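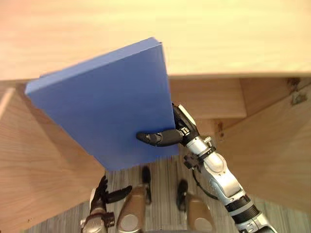 The blue one, held in front of the cabinet

Binders: flat or upright in a low cabinet?
Posted by Regula Lüthi
I have two dark blue ring binders and a small wooden cabinet with one shelf. My husband says binders stand up. Mine lie down. Who's right, and will the rings suffer?

grikley400
Flat is fine. One on the shelf, one below, and you've used up the cabinet with great dignity.

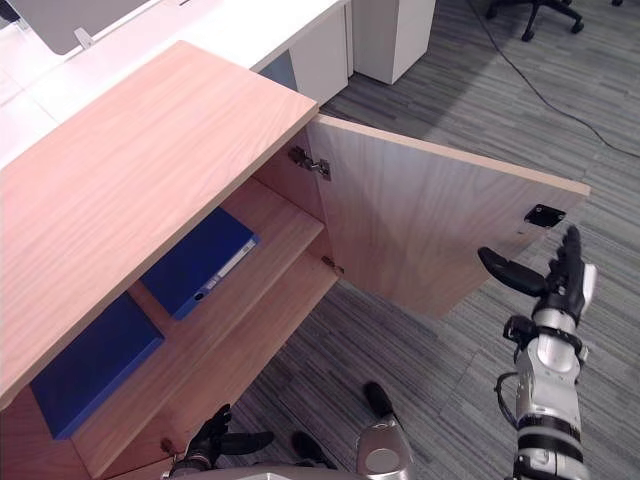 If you do go flat, point the spines at the door so you can read the labels, assuming you ever wrote on them. Don't stack anything heavy on top or the rings will stop meeting in the middle.

Moser
Upright. Measure the shelf first. I didn't, and own a very nice saw now.

jilenard314
get a bigger cabinet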